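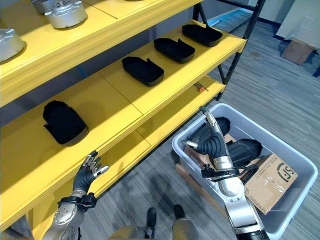 **motorized shades, battery or wired?**

**kendthorpe_diy:** Got my first Destis roller shade up on Sunday and I love it! So quiet. Before I do the rest of the house (2 floors, big windows), should I stay with battery or pull wire? The battery kit is $400 a window and wired is $30 more.

**lowvolt:** Wired, every time. You'll be so happy you never have to climb up there with a charger.

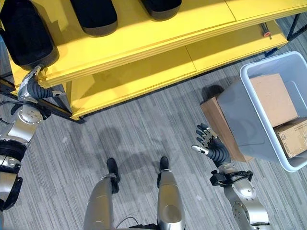 *Black rounded pieces on the yellow shelving*

**shadeybusiness:** Have to disagree. I've had battery Destis shades on a Cekik hub since April and haven't charged one yet. Fishing wire through finished walls is a miserable weekend.

**lowvolt:** Fair, if the walls are closed up. But the wired ones answer the wall button right away, and mine on battery always had that little pause.

**kendthorpe_diy:** Mine has the pause too! I kind of like it, feels like it's waking up. Total came to $1384 with the hub and the nice fabric. 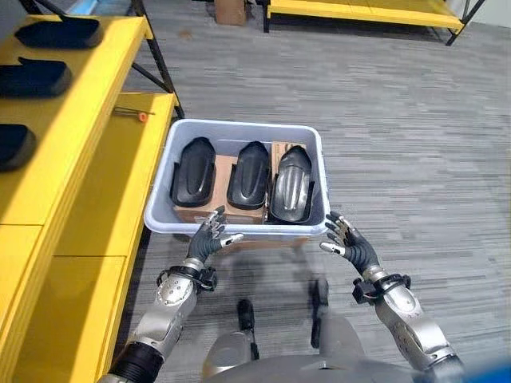 *Gray bin on the striped carpet*

**shadeybusiness:** Great fabric though, right? Try the Alemneh keypad with it, the buttons have such a good click. I set mine up with

- top button: open
- middle: my favorite height
- bottom: closed

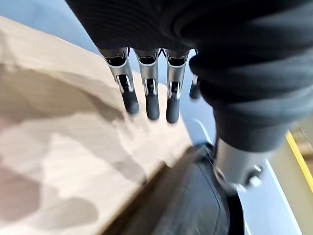
and if you hold the middle one down it saves a new height. So handy when the sun moves.

**lowvolt:** OK, that keypad I'll agree on. Still pulling wire in my place.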